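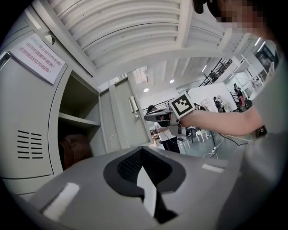 Locker task: how many demos before you stop?

plumholm_pete
Posted 30th July
So we're collecting handheld gripper demos at lockers for the Kuvberg set, and I've got 157 clips I'd call clean. The plan says 300. My arm says no. Has anybody trained on about half and gotten something usable, or am I kidding myself?

trarnodance
I'd stop and train now! Seriously, run what you have, see where it falls over, then go collect THAT. We did a full batch for a drawer task last October and most of it was the same reach over and over (my fault, I was tired and stood in one spot all day).

fiore_bench
Gotta disagree. Train on half and you'll spend a week chasing a problem that's just not enough data. Open lockers are nasty, the shelf edge eats your fingertip view on the way in. Finish the count first.

plumholm_pete
Shelf edge is exactly what's bugging me. I go in low every time, under the shelf. Should I be mixing in the top half too?

trarnodance
Yes yes yes. Top half, bottom half, and start from farther out. Also do a few where you come in at a bad angle and fix it, those were worth more to us than the pretty ones.

fiore_bench
OK, that part I agree with. But keep the fix-ups in their own folder till you know they help. Ours made the thing hesitate at the opening.

kuvberg_kid
Do you guys toss clips with people walking around in back? I threw out 11 yesterday and now I kinda regret it.

trarnodance
Keep them. Real rooms have people in them.

fiore_bench
I'd keep them too, unless somebody blocks the lockers.

plumholm_pete
Fine, I'm training on the 157 tonight and doing 2 more sessions on the top half either way. Will post the curves.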